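Reading time: 5 min

Bamell Releases Field Protocol for Monitoring Long-Eared Hedgehogs in Dry Grassland

HINDAU, 2018-07-29 — The Bamell Institute for Small Mammal Research has published a field protocol for surveying the long-eared hedgehog (Hemiechinus auritus) in steppe and semi-desert habitat. The document sets out a standard method for locating, recording and releasing the animals, and is intended for field stations, park services and university departments that carry out small mammal work with limited staff.

The long-eared hedgehog is found from the eastern Mediterranean through Central Asia to parts of China. It is smaller and lighter than the European hedgehog, has longer legs, and carries the large ears that give the species its name. The ears are generally understood to assist in the release of body heat and in the detection of insect prey. The species is active at night and spends the day in a burrow, which it may dig itself or take over from another animal.

Survey work on the species has followed no common method. Published counts have been based on spotlight walks, road transects, pitfall by-catch, owl pellet analysis and local interviews, and the results can seldom be compared. The Bamell protocol addresses spotlight walks only. It was drafted by Sylvie Chisholm, head of field methods at the institute, with Vinzenz Egger of the Trirner Steppe Station, where the draft was tested over two active seasons.

"The existing literature contains good observations, but the effort behind each observation is often missing," said Chisholm. "A record of four animals means little without the length of the route, the start time, the number of observers and the air temperature. The protocol makes those fields mandatory."

Survey routes under the protocol are fixed lines 3 kilometers in length, walked by two observers at a steady pace. Each route is divided into segments of 100 meters. Observers use a red-filtered lamp for general scanning and switch to white light only to confirm an identification. Walks begin one hour after sunset and are not carried out in rain, in fog, or when the wind is strong enough to mask the sound of movement in dry vegetation.

For each animal, the observers record segment number, perpendicular distance from the line, activity at first sighting, and substrate. Animals are not handled during a standard walk. A separate section covers handling for studies that hold the necessary permits, including weighing, measurement of ear and hind foot, and temporary marking of spines.

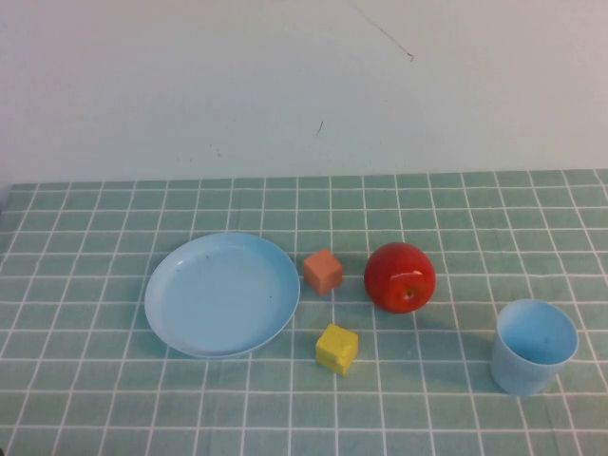
The handling section limits the time between capture and release to ten minutes. Weighing is done in a cloth bag with the animal's head covered, and the weight of the bag is taken before and after each use. Ear length is measured from the notch to the tip with the ear held upright and without stretching. Animals that remain tightly rolled after two minutes are released at the point of capture without further measurement, and the record is entered as incomplete.

Testing at the Trirner station produced 241 confirmed sightings. Most came from segments with low, open vegetation and compacted soil. Segments crossing tall grass produced fewer sightings, a result the authors attribute mainly to reduced visibility. The protocol therefore requires a vegetation height reading at the start and midpoint of each segment, so that detection can be modeled separately for open and closed ground.

"We had one line that we considered poor habitat for most of the first season," said Egger. "After the grass was grazed down, the same line gave regular sightings. The animals may well have been there throughout. Without the height readings we would have reported an increase in the population."

The protocol also gives criteria for separating the long-eared hedgehog from other species where ranges overlap. The main characters are the length of the ears in relation to the surrounding spines, the absence of a bare parting on the crown, and the color of the face and belly. Juveniles are treated separately. Observers are instructed to record an animal as unidentified if the head has not been clearly seen.

Burrow records form an optional part of the method. Entrances are measured, photographed with a scale and given a grid reference, but are not excavated or probed. Occupancy is judged from fresh soil, tracks or droppings. The authors advise against converting burrow counts to animal counts — a single hedgehog may use several burrows in one season, and abandoned entrances can remain open for long periods.

Brenda Durán, who reviewed the statistical section for the institute, said that the method is suited to the detection of trends over several years. "A single season will give an index for that season. Estimates of density require enough sightings to fit a detection curve, and many sites will need to pool their data to reach that point. The document states this plainly, and the data sheet has been laid out so that pooling is possible."

Completed data sheets may be submitted to a shared archive maintained by the Cormier Data Office. Submission is voluntary. Exact locations are held back from public release and are shown only at the level of the survey region. Contributors keep ownership of their records and can withdraw them on written request.

A first round of data submissions will close in December, when most populations in the northern part of the range are in hibernation. The institute will then review comments from users and issue corrections where needed. Topics already under review include the minimum air temperature for a valid walk, the treatment of routes shortened by weather, and the use of thermal imaging equipment, which is not covered in the present version.

The protocol consists of the main text, a one-page field summary, a data sheet and an identification key. All parts are available in English, and a French translation by Raymonde MacPherson is in preparation. Printed copies can be requested by field stations without reliable internet access.

About the Bamell Institute

The Bamell Institute for Small Mammal Research is an independent research body based in Hindau. Its work covers survey methods, distribution mapping and the ecology of insect-eating mammals in dry regions.

Press contact: Colton Friesen, Office of Publications, Bamell Institute for Small Mammal Research, Hindau. Requests for review copies and interviews should state the name of the publication and the deadline.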